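Zerrin Demirtaş
Okay, fruit and zip bag thread, because I have been bagging and unbagging produce all afternoon and I have opinions. Settle in.

First, how I got here. I did the big October shop at Greltis with my cousin Viktória and we both lost our heads in the fruit aisle. Oranges, pears, potatoes, a tray of rolls. Then I got home and remembered my fruit bowl holds approximately nothing.

My grandmother kept everything in bags. Every drawer in her kitchen had bags inside bags. I used to laugh at her and now I own a box of 245 and I know exactly where it is at all times.

Round fruit is the easy stuff. You drop it in, it finds the bottom, and you gather the neck above it. The trouble starts when you want to stack the bags, because round fruit in a thin bag will not stay where you put it!!

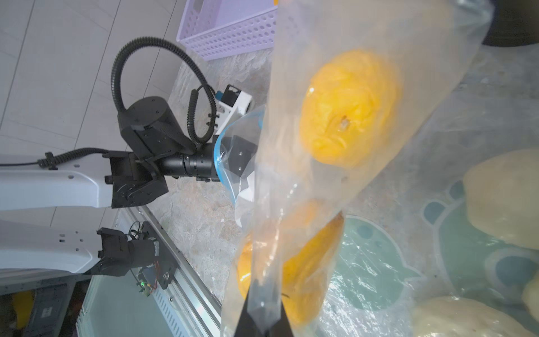
So my rule now is small bags. Three or so pieces in each and then stop. I used to fill them until the plastic went tight and then I'd have one giant lumpy thing that didn't fit on any shelf I own.

Small bags also mean that when one piece goes soft (there is always one) it only takes a couple of friends down with it. I lost a whole sack of peaches in the summer and I'm still a little sad about it.

Someone is going to ask about paper. Yes, paper is better for potatoes. I go back and forth. I like seeing what I have, and if I can't see it I buy it again — that is how I ended up with 2 sacks of onions in one week.

Zip bags vs. the thin roll kind. I want the zip for anything bready and the thin ones for fruit. And get the zip with a colored strip if you can! The all-clear ones make me crazy, I spend half my life rubbing the edge with my thumb looking for where it opens.

Also please squash the air out before you close it. Lay it flat, press from the bottom up, zip the last inch. My neighbor Muammer does the straw trick and swears by it. I tried it once with flour. Do not try it with flour.

Pears though. Pears do not go in a bag at my house. They bruise if you look at them, and the ones I like are the knobbly yellow kind that are ready for one afternoon and then gone. They get a basket with holes in the sides and some space between them.

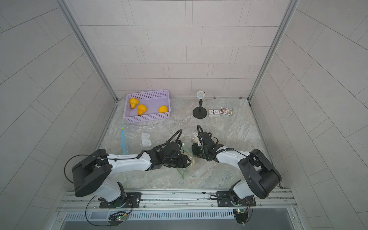
Pears in the lavender basket, bags still in progress. Two little boxes lying at the back, the left one looks like a deck of cards

Kevser asked where the basket is from and I wish I knew! I've seen similar ones at Bulstead in the bathroom section. Check there before you pay kitchen section prices, it's the same kind of basket with a different sticker.

If your basket has a lattice bottom, put a folded dish towel in if the fruit is really ripe. Otherwise you get pears with a waffle print. Tastes the same, looks like it lost a fight.

Rolls and buns: one per bag if you're freezing them for lunches, I know it sounds fussy. I pull one out at 7 and it's fine by noon. Oğuzhan freezes his in a big block and chips at it with a butter knife every morning, and we don't discuss it.

I wash and reuse the zip ones, by the way. Inside out, soapy water, stood up over a wooden spoon to dry. Not if they had raw meat in them, those go straight out.

Anyway the potatoes are still looking at me and I have to figure out dinner. Tell me what you do with pears that all get ripe on the same day, I'm taking cake recipes, jam, anything — except chutney, I still have four jars.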